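Checkliste Ordnung und Sicherheit, Arbeitsplätze und Aufhängungen
Werkstatt Pleltero, Erdgeschoss
Datum: Dienstag, 12. September 2023
Geprüft von: Raili Toivonen
Begleitet von: Tudor Căpraru
Kopie an: Judite Bragança

Zeichen: OK = in Ordnung, M = Mangel, B = Bemerkung ohne Mangel, N = nicht geprüft

1. Zugang und Wege

1.1 Eingangstür lässt sich ganz öffnen: OK
1.2 Weg zum Notausgang frei: M
Auf dem Weg standen 2 Kartons von der Lieferung Rusu. Tudor hat sie gleich weggestellt, aber ich schreibe es trotzdem als Mangel, weil es bei der letzten Prüfung auch so war. Bitte einen festen Platz für Lieferungen bestimmen.
1.3 Boden ohne Stolperstellen: OK
1.4 Beleuchtung über den Arbeitsplätzen: B
Eine Röhre neben dem Fenster flackert beim Einschalten. Nach kurzer Zeit ist das Licht ruhig.

2. Feuerlöscher und Erste Hilfe

2.1 Feuerlöscher sichtbar und erreichbar: OK
2.2 Prüfplakette gültig: OK, nächste Prüfung im Oktober
2.3 Verbandkasten vollständig: M
Es fehlen die kleinen Pflaster und eine Schere. Im Kasten liegt eine Liste mit 29 Positionen, auf der alles abgehakt ist. Die Liste stimmt also nicht mit dem Inhalt überein. Roxana Furtună bestellt nach und macht die Liste neu.
2.4 Telefonnummern ausgehängt: OK

3. Regale und Schränke

3.1 Regale an der Wand befestigt: OK
3.2 Schwere Sachen unten: B
Die Kiste mit den Schraubzwingen steht auf Kopfhöhe. Sie wiegt 19 Kilogramm, ich habe sie auf die Paketwaage gestellt. Für mich ist das zu schwer für diese Höhe. Tudor meint, man nimmt sie selten herunter. Wir haben uns geeinigt, dass sie bis zur nächsten Prüfung umzieht.
3.3 Beschriftung lesbar: OK
Die neuen Etiketten von Vutideo halten gut, auch auf dem rauen Metall.
3.4 Schranktüren schließen: N
Der hohe Schrank war abgeschlossen und der Schlüssel war bei Ngọc Hà, die an diesem Tag nicht im Haus war. Bitte nachholen.

4. Körbe und Aufhängungen am Arbeitsplatz

4.1 Aufhängung hinten, weißer Lochkorb: B
Der Korb ist lang und flach und hängt an der Querschiene. Die kleinen Teile darin bitte nicht über den Rand stapeln. Ich wünsche mir noch ein Schild mit der erlaubten Last, damit man nicht raten muss.
4.2 Aufhängung links, schwarzer Gitterkorb: M
Der Korb ist mit weißen Kabelbindern an der Schiene festgemacht. Für leichte Sachen kann man das lassen, als Dauerlösung möchte ich es aber nicht abnehmen. Kabelbinder werden mit der Zeit spröde, und von vorne merkt man es kaum. Bitte Haken oder Schellen aus Metall nehmen.
4.3 Inhalt gegen Herausfallen gesichert: B
In dem Gitterkorb steht die schwarze flache Platte schräg. Besser hinlegen oder an einem anderen Ort lagern.
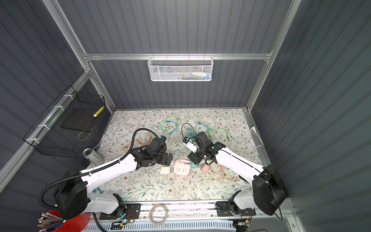
4.4 Reserve an Befestigungsmaterial: M
In der Schublade liegen nur noch 9 Haken, und davon passt ein Teil nicht zu unseren Schienen. Die passende Sorte von Muvlow muss man mit Schrauben zusammen bestellen – sonst kommt sie ohne.

5. Kabel und Tischflächen

5.1 Lose Kabel aufgewickelt: M
Auf der Matte mit dem Blattmuster liegt geflochtenes Kabel als Knäuel. Bitte nach der Arbeit aufwickeln und mit Klettband sichern.
5.2 Kabel hängen nicht in Schlaufen herunter: M
Unter der Platte im linken Korb hängt ein dünnes goldfarbenes Kabel. Kürzer legen oder an der Schiene führen.
5.3 Tischmatte liegt flach, Ränder nicht aufgerollt: N

6. Erledigung

Punkt 1.2: Tudor Căpraru
Punkt 2.3: Roxana Furtună
Punkte 3.2, 4.2 und 4.4: Tudor Căpraru, nach der Bestellung
Punkt 3.4: Ngọc Hà
Punkte 5.1 und 5.2: alle, die an dem Platz arbeiten

Punkt 5.3 prüfe ich beim nächsten Mal selbst. Erledigte Punkte bitte mit Kürzel eintragen und das Blatt – auch wenn noch etwas offen ist – im Oktober an Judite Bragança zurückgeben.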